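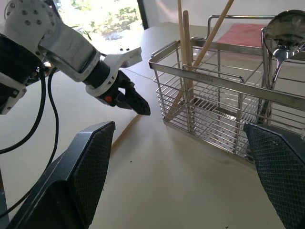 January
Entry by Yasmine Lamrani, Adhesives and Finishes Workshop

Subject: Hide glue batches, open time and gel strength after extended storage

The purpose of this entry is to record the condition of the Prodolier stock carried over from the previous season and to set out the procedure to be followed until the new delivery is accepted. Colleagues using the stock for veneer work should read the section on soaking before drawing from either container.

Stock on hand consists of 3,000 g of granulated glue in the gray bin and one opened bag of 1,000 g on the lower shelf. The bin was sealed properly. The bag was folded over and clipped, and the granules at the top had caked. The caked portion was set aside and is not to be used for joints under load. It may be used for sizing end grain.

Soaking. Granules were covered with cold water and left for 3 hours. The bin material swelled evenly. The bagged material left hard centers at the same interval and needed to stand overnight. Both were then heated in the double pot, lid on, and strained through muslin. The thermostat on the Cerker pot overshoots on first heating and should be checked against the glass thermometer until it settles. Any batch that has boiled is to be discarded and noted in the book.

Test joints. Maple to maple, planed, no toothing, rubbed and left without clamps. Open time for the bin batch was 240 seconds at the bench by the door – shorter than last winter, when the heating had been repaired and the room was warmer. Warming the pieces before application gave a more comfortable working period. The same joint made with the bagged material skinned over early and was pulled apart by hand the next morning. The break ran along the glue line with almost no fiber torn. The bin joint broke in the wood.

Additions. A small quantity of urea was tried in the second bin batch in order to lengthen the open time. The effect was clear but the film remained slightly tacky through the afternoon. The Woo method, in which the urea is dissolved separately and added after straining, produced a clearer glue and will be adopted for marquetry panels only. Salt was not tried.

The Soltier account has been asked whether the next delivery can be packed in smaller bags. No reply has been received. If the large bags are sent again, the contents should be transferred to lidded jars on arrival and labeled with the month.

Outstanding: repeat the bagged test after an overnight soak with fresh water; obtain new muslin; compare the tacky film again once the humidity drops. The hygrometer in the veneer room reads high against the one in the office and the two need to be set side by side before any figure from either is entered here.

Y.L.

Adhesives and Finishes Workshop – internal notebook. Corrections to the workshop office. Back to top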